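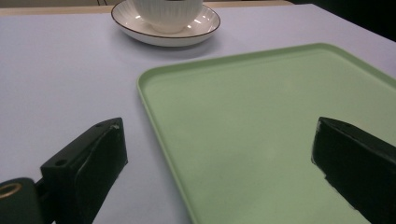 What does a handling rule for hand-held grippers regulate? It sets how the tool is checked, held and put away, and how the objects on the table are placed before each recording.

The Plestow rule is a code of good practice for demonstration work with hand-held grippers. It was written by Lachlan McKinnon at the firm Dekico and is used also in the Tamihana laboratory.

Preparation

The operator wipes the fingers and looks at their inner faces. A finger with a chip on the gripping face must be changed. Screws are tightened by hand tool only, and the opening of the fingers is tested before the first recording of the day.

Tableware

Cups are presented with their saucer, and trays are placed flat. A cup may not be filled above half. Cracked pieces are taken out of use.

Limits

One session has at most 200 recordings. After 600 recordings the finger pads are inspected under a lamp, and the result is written in the tool log.

Criticism

Users of the Zalter tool have remarked that the limit of 200 is too strict for light objects. The present edition keeps it.

See also: Gripper maintenance; Operator training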